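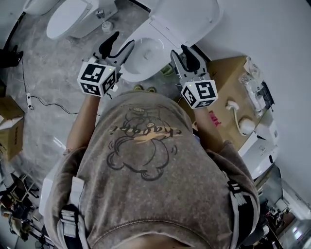
Última modificación: 4/18/26

Kit de pinzas de mano Celleck — notas de uso y ficha de los datos

Llevo desde noviembre con el kit de Celleck y ya me tocaba poner al día este README, que se había quedado viejísimo. Lo compré para grabar tareas de baño (el subconjunto se llama Zuddale, no me preguntéis por el nombre) y de momento estoy contento, con algún pero.

Qué se usa: dos pinzas, una en cada mano, cada una con su cubo blanco de marcadores encima, y una vista desde arriba. Antes de empezar mirad que la lucecita verde de los dos cubos esté encendida. Si falta una, reiniciad esa pinza y esperad 30 segundos. Yo me salté esto el primer día y perdí la mañana entera.

Qué hay dentro:
- 600 episodios, casi todos con el inodoro de la tapa levantada
- 92 de ellos repetidos con otra persona, Teodor Eide, que es zurdo
- un archivo de poses por mano y otro de apertura de los dedos

Lo bueno: pesa poco y las pinzas cierran suave, ¡se acostumbra uno enseguida! La batería me dura casi 40 minutos. Lo malo: al inclinarse mucho, los cubos se tapan entre sí y la pose pega saltos — esos tramos van marcados como "dudoso" y no los he borrado.

También probé el kit de Esfahani. Calibra más rápido, pero el mango me cansa la muñeca y el exportador solo saca su propio formato.

Para convertirlo todo uso el script de Skukasis, en la carpeta tools. Los nombres de archivo con tildes le sientan fatal, así que renombrad antes.

Pendiente: subir las calibraciones de la mano izquierda y arreglar el índice.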